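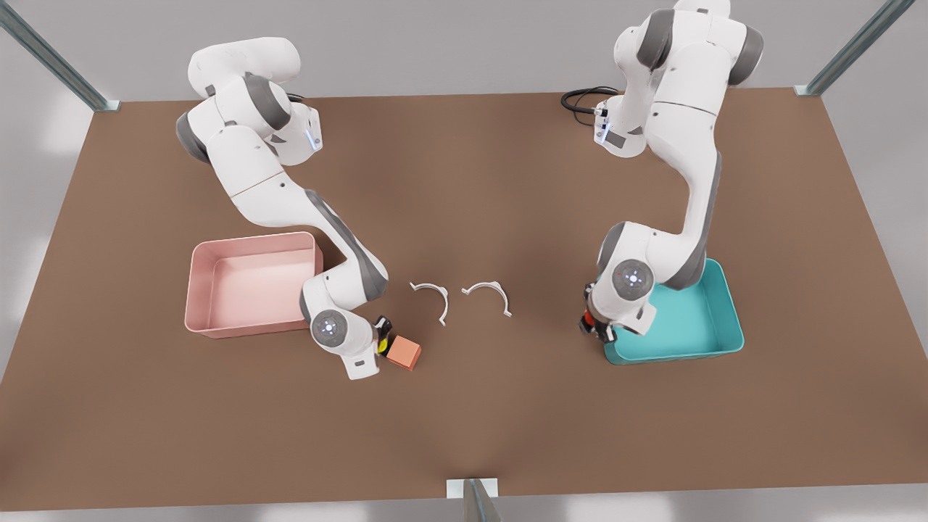 Product and Packaging Meeting, Surnby site, 2018-05-09. Attending: Montri Kongkaew (chair), Kulsoom Cheema (purchasing), Zhuoran Fang (quality), Isamu Sugiyama (warehouse). Apologies: Tatsuya Yokoyama (sales). Minutes of the previous meeting were accepted with one correction: the resin grade in item 4 should read HDPE, not LDPE. K. Cheema asked that the bench trays used for sorting dispensing parts be color coded from now on, pink for parts awaiting inspection and teal for parts released, the same two colors as the trays on the brown tabletop at the head of these minutes. Agreed. Z. Fang to amend the bench instruction.

1. Trigger dispensers, Claline range

Z. Fang reported on the leak test of the Claline foaming trigger. Test pieces were filled with degreaser at working dilution, inverted, and left overnight at room temperature. Weeping was found at the collar on 2 units, both from the same mold cavity. The remaining units were dry. The supplier has been sent the cavity number and both failed pieces.

M. Kongkaew asked whether the gasket or the collar thread was at fault. Z. Fang said the thread measured short on both pieces and the gaskets were within tolerance. A replacement gasket made no difference.

Decision: stock from the affected cavity to be held. Other cavities may ship. The hold stays in place until corrected samples have passed the same test.

2. Solvent compatibility chart

The printed chart in the catalog still lists the standard dip tube as suitable for citrus-based cleaners. Samples kept in the cabinet show swelling at the lower end of the tube. The chart is to be changed to "short contact only" for the standard tube and left as it is for the chemical resistant tube.

I. Sugiyama noted that pickers sometimes substitute one tube for the other when a bin runs out, as the two look alike once bagged. The bin labels carry the part number only. K. Cheema suggested adding the tube type in words. Agreed. No change to part numbers.

3. Drum pumps

The Cledberg hand pump has been on back order since the last meeting. K. Cheema has a written delivery commitment for June covering 56 pumps. Open customer orders will be filled first, in order date sequence, and the remainder will go to stock.

Higuchi has offered an alternative pump with the same bung thread. The discharge spout is longer and will not clear the shelf on the standard drum cradle. Z. Fang does not recommend it for customers who use the cradle. Sales may offer it for upright drums. The item page must state the spout clearance.

4. Stock count

I. Sugiyama presented the count for bottles and sprayers. The system showed 1,438 empty quart bottles and the shelf count agreed. Discrepancies were confined to replacement heads, where returns had been put back on the shelf without being booked in. These have now been entered.

Returned heads that have been opened are not to go back into sale stock under any condition. Z. Fang asked for a separate cage location. I. Sugiyama will assign one on the lower level next to the absorbents.

5. Case quantities

T. Yokoyama had sent a written request to reduce the case quantity on general purpose bottles from 24 to 12. Smaller shops are buying single bottles at the counter price and do not want to store a full case. K. Cheema pointed out that the carton is made by the bottle supplier and that a smaller one would mean a new die charge. Repacking in the warehouse was discussed and rejected on labor cost.

Decision: case quantity unchanged. K. Cheema to ask for a quote on the smaller carton, with the die charge shown as a separate line. Item to come back when T. Yokoyama is present.

6. Labels

The blank write-on labels supplied with the bottles smear when wiped with glass cleaner. Two alternative label stocks have been received. Z. Fang will run both against glass cleaner, degreaser and isopropyl alcohol using the same marker. The present label stays in the pack until results are in.

7. Other business

The safety data sheet binder at the trade counter is missing the current sheet for the brake cleaner. I. Sugiyama to replace it today.

M. Kongkaew reminded all present that item page changes go through the shared change form and not by email.

Actions

Z. Fang: amend bench instruction for tray colors; follow up with trigger supplier; run label tests.
K. Cheema: carton quote; confirm pump delivery; send revised chart wording to the catalog editor.
I. Sugiyama: bin labels; cage location for opened returns; data sheet binder.
T. Yokoyama: spout clearance text for the Higuchi pump page.

Next meeting in June, same room. Agenda items to M. Kongkaew.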